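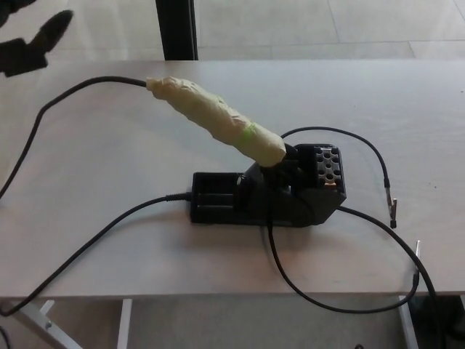
Chapter 7
Planning and Paying for an Automated Bench

Budgeting for automation is one of the most enjoyable jobs in this whole field, and I hope to have you sharing that opinion by the end of the chapter. A good equipment plan starts at the bench, with the work as it is done now, long before anyone opens a supplier's catalogue. Take hand soldering. The iron is one line on the purchase order, but it brings a stand, a tray, a power lead and several more cables that loop across the tabletop and hang over the front. Then there are the small changes people make, like masking tape wound around a handle until it is thick and lumpy. A gripper that closes neatly on a bare handle may behave quite differently on a taped one, so whatever is on your bench has to go into the specification (tape and all!).

We will follow two workshops through the chapter. Loseter repairs control boards for irrigation pumps and wants a single arm beside its existing benches. Kravets builds sensor housings in small batches and is planning a full cell, with fixtures, guarding and fume extraction. Both set their budgets in March, and both had to revise them. Their worksheets are printed at the end of each section, with the corrections left in, and they make terrific reading once you know what to look for.

Before you start, you should be comfortable with payback period and straight-line depreciation, covered in Chapter 2. By the end of this one you should be able to:

Write a bench survey that a supplier can quote from
Separate purchase, installation and running costs
Compare an outright purchase with a lease over roughly nine years
Set aside a sensible allowance for cabling, grippers and spare tips
Defend your figures to a manager who has never seen the bench

Key terms: bench survey, end effector, integration cost, commissioning, contingency, residual value

7.1 The bench survey

Drekari, the integrator Loseter hired, asks every customer to fill in a survey before it will talk about price. Fevine, which quoted on the Kravets cell, does the survey itself and charges for the visit. We'll look at both approaches, beginning with the Drekari form – grab a pencil and a tape measure, and pick a bench you know well.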